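I've had the Allwood plotting cards on my desk since November, and I think I've finally used them enough to say something useful. The box has 50 cards, a fold-out sheet and a little booklet by Shuk-fan Wei, who writes mysteries and clearly loves a good mess in the second act.

I started the way the booklet tells you to, dealing out a row of cards and writing one sentence for each. My first row gave me a locked ferry, a lying aunt and a birthday, and I was so happy I wrote until lunch!
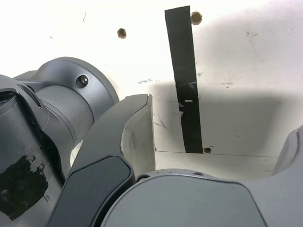
My novel is the long one set in Plollmont, and it had been stuck at chapter 30 for ages. The "worn thing" card is the one that got it moving (it asks you to pick an object and say what has happened to it). Black tape with torn, frayed edges and gray metal showing through the scrapes would do nicely, and I ended up giving my heroine's toolbox a whole paragraph like that. It's the best paragraph in the chapter, if you ask me.

The character cards are weaker. Too many of them want a childhood secret, and after a while everybody in my book had one. My writing buddy Yen-ting Hsiao likes them more than I do — she writes family sagas, so maybe that's it.

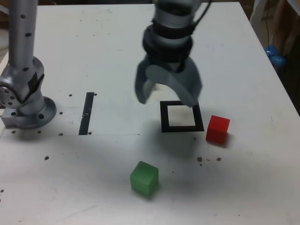

A black square outline on a scuffed white tabletop.

The fold-out sheet is lovely to look at but the boxes are tiny, and my pen bled through on day one. I use a Zovier notebook for the notes now and keep the sheet for the big turning points.

Would I buy it again? Yes, for the plot cards alone. Get the second edition if you can, as the print on the first is awfully pale.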